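Course home Syllabus Units Readings Assignments Help

Unit 6: Paying for a manipulation cell
Handout to go with the second budgeting session

By now you have read the vendor material from Brondier and Geltent and most of you came away thinking that a two-arm cell is a purchase. You pick a model, you get a quote, you sign. I would like to spend this unit talking you out of that. The arms are the part of the budget that is easiest to write down, so they get written down first, and everything else is squeezed into a line called "accessories" or "integration." When I look back over plans I have been asked to review, that line is where the trouble sits.

Start with the task. Our running case is a small textile-care business that wants a machine to handle towels: pick one up, spread it, hang it or fold it. The planning file calls the site Haslam. The owner has been told that towels are a solved problem. Before you accept a sentence like that, ask what was solved. One towel size? Always starting from the same pile? Who reset the table between tries, and is that person in the price?

Cloth is a bad item to budget against. A box has a top and a side and stays that way. A towel changes shape each time you touch it, and two grippers holding the same towel have to agree on how hard to pull. A quote that was built around boxes tells you very little here, and a salesperson who moves smoothly from one to the other should be slowed down and asked for cycle times on fabric only. 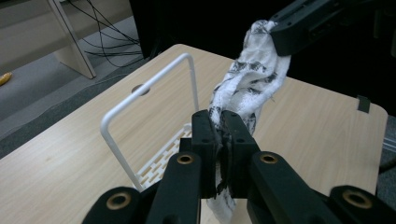 Reading time: 6 min

A towel stretched between two grippers over a table is the job the owner is paying for, so price what it takes to get to that point. There is a gripper at each end of the cloth. If your plan has one gripper in it because the one-arm quote was cheaper, you have planned for a different job. The fabric is also bunched where it's held, with folds running down its length and a loose thread sticking out at the side. Printed towels, plain towels, threads, creases: a camera and whatever software sits behind it must cope with all of them, and your acceptance test should say so in writing.

Then look at what stands next to the work. The white rack on the table is a cheap object compared with an arm, and it will still cost you. Someone has to choose it, fix its position if the program depends on that, and replace it with the same one if it gets bent. Students leave racks, trays and tables out of the budget all the time. Put them in. The same goes for cables. Draw where they run before you order, and pay for proper routing if people will be walking past.

What goes in the budget

I want these lines in every plan you hand in. Add others if your case needs them.

— Arms and controllers, with the quote attached.
— Grippers, priced separately from the arms, plus one spare of each type.
— Finger pads or jaws as a consumable. Ask what a set costs and how often the vendor's own demo unit gets a new one.
— Table, rack, fixtures, backdrop, lighting.
— Cabling, power, network, floor work.
— Guarding and the safety assessment.
— Programming or data gathering, in hours, with a rate.
— Operator time for resets and jams.
— Test stock. Towels that will be grabbed and pulled all day are not going back to a customer.
— Support contract, per year, for 3 years.
— Contingency.

On contingency: 20 percent of the full total. I get pushback on this every term, usually from people who have put it at 8 because a template told them to. Eight is fine for office furniture. For a cell handling soft goods I think 20 is on the low side, but it is a figure an owner will sometimes sign.

On data gathering: several suppliers will now offer to "teach" the system from human demonstrations, often with hand-held gripper tools, and will quote this as a setup fee. Pirneo's sample proposal in your reading packet does it in one line. I don't object to the method. I object to the one line. How many demonstrations? On whose towels? Who owns the recordings when the contract ends? If the owner switches to a thicker towel in December, is that a new fee? The proposal is silent on all four, and a plan that copies the line into a spreadsheet has copied the silence too.

Rent, buy or wait

The third option gets skipped because it makes for a dull presentation. Run it anyway. For the Haslam case, set the yearly cost of the present hand work against the yearly cost of the cell, with support and operator time included. Use the throughput you can prove. If the only number you have is from a vendor's video, cut it in half and see whether the case still stands — and then ask the vendor for an uncut hour.

Renting looks expensive by the month and most of you will reject it on sight. Compare it with the cost of being wrong. A 6-month rental that ends with the owner saying no has bought a real answer. A purchase that ends the same way has bought a used arm, and you should look up what those sell for before you fill in the resale column. I have seen that column filled in with half the purchase price and no source.

For next session

Take the Brondier quote and the Geltent quote and rebuild both using the lines above, so that they can be compared. Where a vendor gives no figure, write "not stated" and leave the cell empty. Do not guess and do not put a zero. Bring a list of the questions you would send back, and keep it to one page. We'll read several of them aloud and try to work out which ones a sales office could answer without answering.

Spreadsheets go in the Unit 6 folder. Late ones will be marked but not discussed.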